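Week 4 notes, Home Economics for Beginners (Cempaka Yusof)

Welcome back, everyone! Last time we got a bit carried away with budgets, so let's ease into **kitchen habits**, and in particular the order in which you wash up. My grandmother started with glasses, then cutlery, then plates, and left the greasy pans for the very end, and I still do it her way.

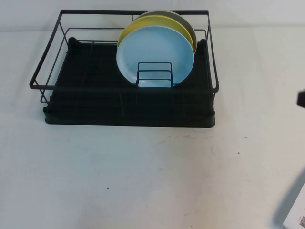 Change the water when it turns cloudy, even if that means two sinkfuls (I know, I know, it feels like a waste!). Sharp knives never go under the suds.

*For next week:* read chapter 5 and bring your washing-up diary, however short.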